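The bins have been in use since June, and I've had a few emails asking whether I'd stick with them, so I'm putting everything in one post.

The job is the Trunska boards again. They come in with the solenoids in a bag, wires twisted together like a drawer full of necklaces, and the work is mostly getting one of everything in front of you before you pick up a tool. The last order was 148 sets. For years I did this out of takeaway containers, which slide about, and which all look the same when you've had your head down for a couple of hours.

I wanted three things sorted out: the bins, the tray and the table. I'll start with the metal, as that's what I was fussiest about and where I went wrong first.
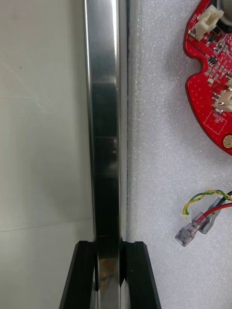 Cleaning took me longer to work out than I expected. I was using a spray from the supermarket, which left a film, and then a microfibre cloth that was past its best. Now it's warm water with a drop of dish soap, a dry cotton cloth straight after, and nothing else. Polished metal gives you away either way, with those bright lines down both edges and a dark reflection up the middle that shows up anything you've missed. The grey-green surface alongside is more forgiving, but it holds a mark. Those pale scuffs and scratches don't bother me enough to do anything. I tried a melamine sponge on a similar panel at home and ended up with a dull patch the size of my palm, so I'd leave the sponge in the cupboard.

The tray came from Gatchalian in Fletport, who mostly sell to cafes and caterers. It's stainless, with rounded corners and a raised rim, and it was cheaper than anything sold as a parts tray. The rim matters more than I thought. Small cylindrical parts roll, and the wire on them acts as a spring, so when you let go of one it can move a fair way. With bare metal underneath they skate. I put a white liner in the bottom and that fixed most of it. It's quieter too.

White was the right choice of colour. Black wire stands out on it, and so do the offcuts that used to disappear until I leaned on one. I do wipe it down more often than I'd have to with a darker one.

The bins are yellow because yellow was what Flerkaritz had in stock. I'd have picked grey. I was wrong about that, as red boards and dark wires are both easy to find against yellow, even late in the afternoon when the light goes flat. 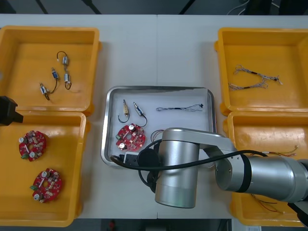 *Bench Notes, no. 21*

The layout has settled down to two bins on the left, two on the right and the tray in the middle. Wired parts go in the top left bin and the round red boards go below it. I've tried it with the boards on top and didn't like it, as I kept reaching over them and catching a lead on one of the green terminal connectors.

A few things I've learned about filling the bins:

- Don't tip the bag in. Lay the wired parts down a few at a time with some floor showing between them. The leads curl and hook on each other, and it takes longer to untangle two pairs than it does to put them down apart.
- Boards go in flat and not touching. They've got a hole in the middle, which makes it tempting to thread them on a dowel for storage. I did that once and knocked a capacitor crooked.
- Refill when it's low, and only then. A full bin looks productive but you end up digging.

The table is white and has a seam down the middle where the two tops meet. I paid $449 for it second-hand, delivered, and spent the first evening levelling the halves with folded cardboard. The seam has turned out to be useful. I line the tray up over it and the bins go out from there, so everything ends up back in the same spot after a clean. If I were buying again I'd look for one with a slightly warmer white, as this one is hard on the eyes under overhead lights.

On leads, I leave them as they come. Some have a loop, some just a short tail, and I used to straighten each one before it went in the bin. That's a waste of a morning. They get bent again as soon as you pick them up.
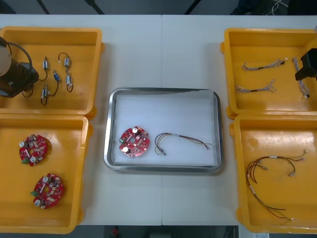
## What I'd change

Labels, mainly. I've been putting masking tape on the bins and it leaves gum behind. I've got a roll of 2,000 removable stickers on order, which is more than I'll use in my lifetime, but the small roll was nearly the same price.

I'd also get a second tray the same size, so one could be washed while the other was in use. Gatchalian had them on the shelf when I was last in Fletport and I didn't pick one up. The liner needs replacing before the next Trunska order as well, and I'll cut two while I have the template out.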